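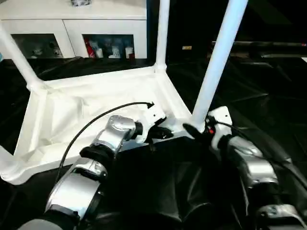 By the Selby teaching group, Uter. Last revised 06/08/2019

Demonstration by remote control: common questions

What does the operator control?
Both arms and both grippers. Each hand controller drives the arm on its own side. The base is locked while recording.

Why use furniture?
A table turned over on its top gives the arms legs and rails to hold, and the two grippers usually have different jobs. In the white plastic table task, one gripper is at the near rail and the other has a finger around the joint at the foot of a leg.

Can I guide the arms by hand instead?
Yes, for single-arm tasks. Switch to free mode and hold the arm above the wrist. Two-arm tasks are recorded by remote control only. One person cannot guide both arms and keep clear of the head camera.

How many demonstrations does a task need?
We ask for 20 before the first training run and 30 more if the result is poor. The full Uter set holds 3317, of which 1000 are furniture tasks.

Should I delete a demonstration with a mistake in it?
No. Mark it "recovered" if you corrected the mistake and carried on, or "failed" if you stopped. Failed recordings are left out of training but kept on disk.

What goes on the floor?
Black cloth, under the work and the arms. Folds are acceptable. Pull it flat only where it might catch a gripper.

Must the background be cleared?
No. Cabinets and shelves may stay as they are. Do not move them partway through a set.

The arm lags behind my hand. Is that a fault?
A short delay is normal. If it grows during a session, stop, save and restart the Kütt link. Recordings made before the April update do not store the delay and should not be mixed with later ones.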